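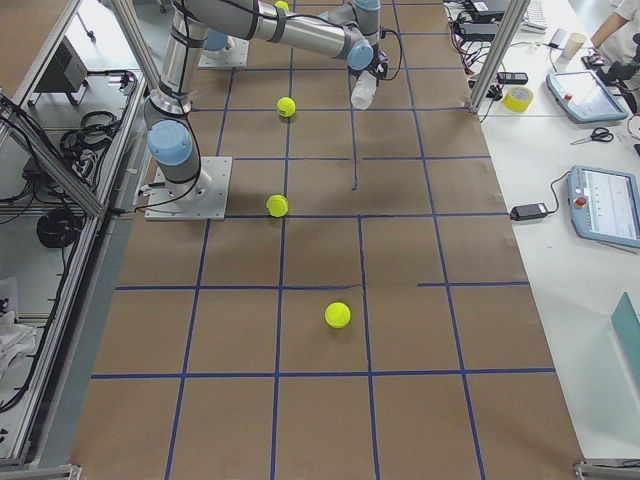 I go through a shocking amount of kraft paper. My workbench used to be an old door on trestles, and every spring I'd tell myself I was going to sand it down and oil it, and every spring I didn't. Then one Sunday in April I rolled brown paper across the whole thing, taped the edges under, and I've never gone back. Glue drips, pencil notes, paint rings from the bottom of the can, it all gets peeled off and rolled up when it's too ugly to look at. Under it the door looks the same as it did five years ago (still needs sanding).

So, a few things I've picked up about covering a work table, plus some bits about tape and tennis balls that people asked for after my last page on garage storage.

Getting the paper flat

Buy the heavy stuff. Thin packing paper tears the first time you drag a toolbox over it. Cut your piece the evening before and roll it backward, against its curl, with a rubber band around it. By morning it lies down like a tablecloth. If you need two widths, overlap them by a couple of inches and put the top edge facing away from you, so your sleeve doesn't catch it all day long.

Don't use staples! I did, once, and I was still finding them with my forearm at Christmas.

Marking out squares

My friend Kumudini Mridha quilts, and she got me into taping a grid on the table. Blue painter's tape, lines going both ways, big squares. You can see at a glance if a board is lying crooked, and when I'm taking something apart each square gets its own little pile of screws. Hers is measured to a hair. Mine gets done by eye and it's perfectly usable.

Press the tape down with the back of a spoon, especially where two strips cross. Fold the last half inch under itself on one end and you'll have a tab to pull later. And pull it slowly, low and flat, or the top layer of paper comes with it.

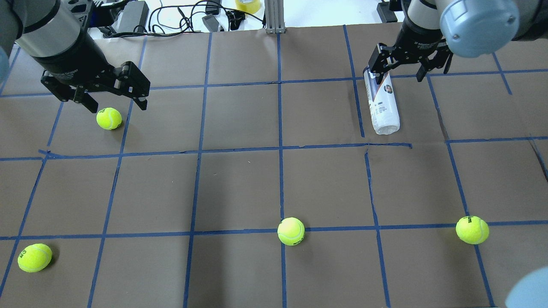 Tennis balls on brown paper, with blue tape marking the squares.

About those tennis balls

Dead ones are too good to throw out. A few of mine:

Cut an X in one and push it onto a chair leg. Great on a shop stool that shrieks across concrete. Clamp the ball in a vise while you cut, please, and don't hold it in your hand.

Wrap one in sandpaper for the inside of a curve. I did a whole salad bowl that way.

Slit one along the seam line and slide it over the end of a pry bar or the corner of a shelf that's at head height. (I have a dent. Ask my husband.)

Use one to grip a stubborn jar lid. Cut it in half and you've got two jar openers, and the second one can live in the kitchen drawer.

Hashini Uddin wrote in to ask if they'll take scuffs off a vinyl floor. Yes! Push a ball onto the end of a broom handle and rub. It works best on black shoe marks and does nothing at all for paint.

Where to keep the rolls

Standing up, in a tall bucket, with the tape hung on a dowel over it. Paper stored flat on a shelf gets crushed by whatever you put on top, and a flattened roll never unwinds nicely again. Keep it off a damp floor too. I lost most of a roll to the corner by the water heater and I'm still cross about it.

Next time I'll get to paint cans and how to stop the lids from sticking. If you have a trick for those, send it over, my current one involves a lot of hammering.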